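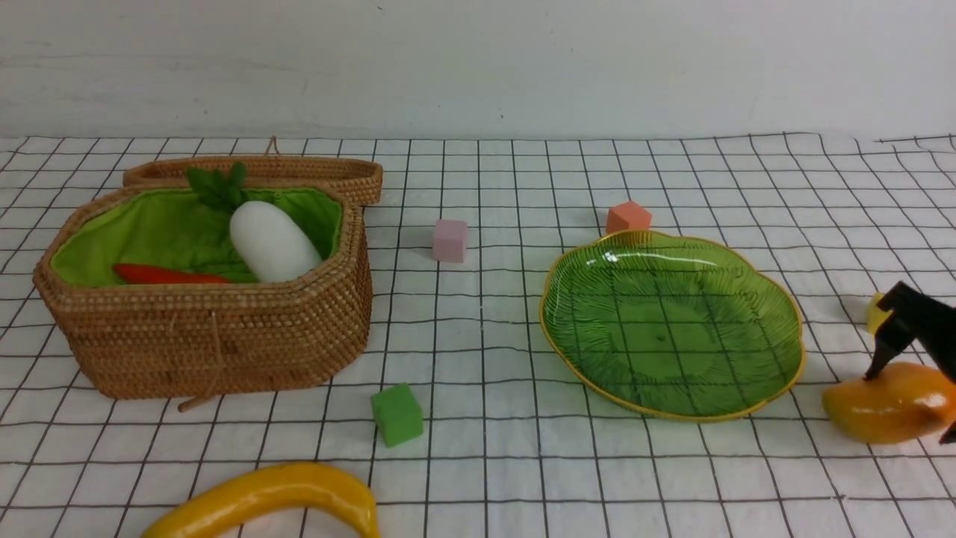
Posted by Niloufar Bahrami, Flirkska project, 18th February

Come and teach our robot to tidy a table! We're looking for people to join a study on how robots learn to sort things from human demonstrations. Our first 600 runs went better than we dared hope – mixing neat demonstrations with clumsy ones gave us a steadier robot than neat ones alone. Now we want to see if that holds with 2,000.
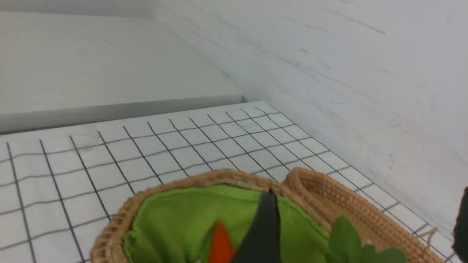 What you'll do

You guide the arm by hand while it sorts vegetables and fruit between a basket and a plate. Sessions last 90 minutes, with a tea break. Beginners are very welcome, and so are left-handers.
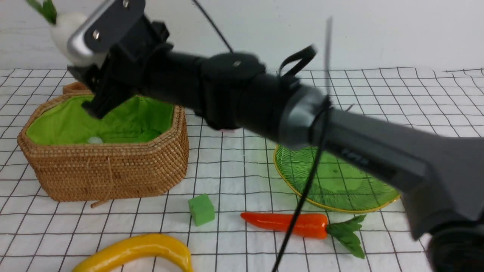
The arm over the basket.

Sessions run until April at Vultport, and you can book up to 2. Adebayo Jibrin will show you the ropes and answer anything you like about the method,

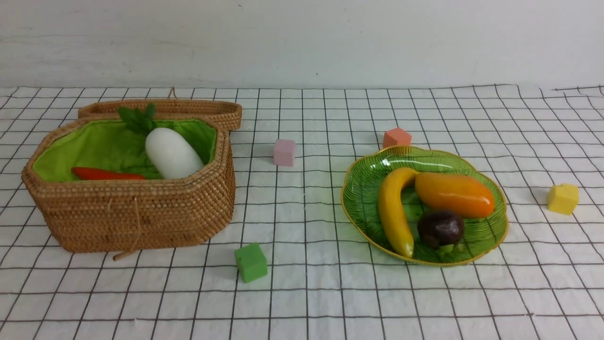 and we'll send you the results when they're written up. To sign up, write to Imre Bakos at the Flirkska desk.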